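About Flollaria

We write the software that sits between what a robot sees and what its arms do next. Planning for two arms at once is our great love, and most of our week goes into it (the rest goes into log files, which some of us love nearly as much!).

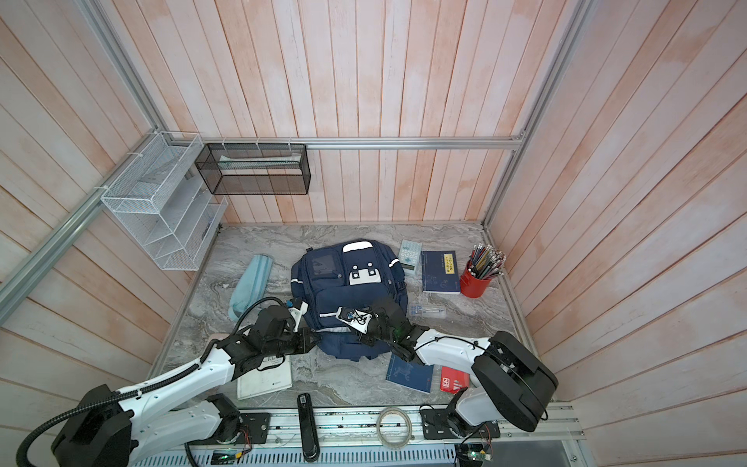
Soft things are where it gets interesting. A box keeps its shape when you push it, but a backpack sags and folds, and its straps wander off. Our planner, Kamel, throws away its guess about the cloth and makes a new one 40 times a second, so both arms always work from the same fresh picture. Getting that loop to run smoothly took us 7 rewrites, and the last one was a joy.

Floller is our replay tool. It lines up joint positions, camera views and planner decisions on one timeline, and you can scrub back to the moment a grasp was chosen and see what else the planner had considered. We use it every day and keep adding to it.
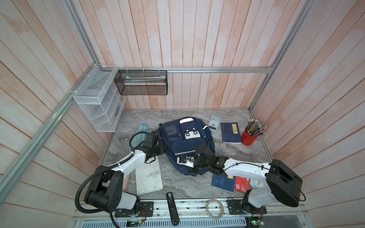

Uvau wrote to us after their first month with Floller: "We stopped arguing over whether it was the camera or the planner. We just look." They also asked for a dark theme, and that went in on a Thursday.

Our door is open to students, tinkerers and other small teams. If you have a planning problem with cloth, straps or zips in it, please write, we'd love to hear about it.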